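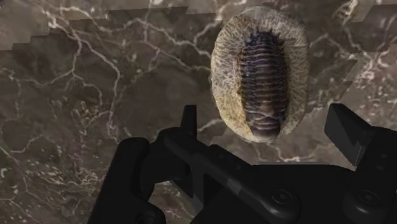
Print the fingers solid, was the advice from one reader of the January notes, because at 6 per cent infill the pads flex before the motor stalls. Fair point — the model still assumes rigid pads.

Druvon gripper, simulated bench

Home build, garage in Ersoy. The trilobite in its oval slab is the test piece on the marble surface, rendered from the gripper's end. Both fingers are modelled in matte black, with the housing screws left in.

Grasp trials run in batches of 100. Centre-to-centre finger travel and pad friction are logged per trial; colour and texture are not.

Updated May 24, 2022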